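Fixing the Big Stuff: A Morning With Normand Fehr

By Brayden Gauthier

I got to the shop on Jolley Street with a box of donuts and a dead toaster, and Normand Fehr was more interested in the toaster. He had the crumb tray out before I'd found somewhere to sit.

"You never emptied this," he said. I told him I didn't know it came out (true, and embarrassing). He laughed so hard he had to put his glasses back on.

Normand has been fixing household machines in Wurkton for 14 years. Before that he sold them, which he says was easier on the back and harder on the conscience. He writes every job down in a green ledger, and the morning I visited he was up to number 516 in the current one. My toaster became 517.

I asked what people bring him most. "Anything with a motor or a heater," he said. "Fans, mixers, vacuums. In May it's all fans. People plug them in on the first warm day and they smell something."

And what's usually wrong with them?

"Dust! It's dust. Or it's the cord. I'd love to tell you it was something clever."

He does the work at one long bench, and he has rules about it. Screws go in a muffin tin, in the order they came out. Coffee stays on the windowsill. He won't start on a machine until he's had a good look at the outside, and he went on about this for a while, turning my toaster around in his hands the whole time. "People want to go straight in with the screwdriver. I want to know where it was sitting. Was it up against a wall? Was there a cat?"

I said surely he can't tell if there was a cat. He gave me a look. He can tell if there was a cat.
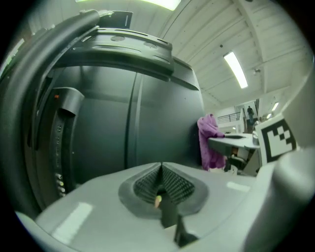

I'd been wanting to ask about black plastic, and whether he hates it as much as I do. My whole kitchen is black plastic and it shows every fingerprint. Normand was kinder about it. "Matte is fine. You wipe it with a damp cloth and you leave it alone. It's the shiny parts that get you." What he can't stand is a lid full of slots, and a big machine with rows of vents along the top plate will get the soft paintbrush treatment from him before anything else. "You look for the seam too," he said, running a thumb down the air as if there were one in front of him. "A seam down the middle tells you where to be careful. You don't go prying at it for fun."

We'd been through most of the donuts by then. I asked if he ever turns a job down, and he said he does, when the fix costs more than the thing is worth, though he'll argue with himself about it first. Then he plugged in my toaster, and we both stood there watching it glow.

He charged me 8 dollars and told me to empty the tray.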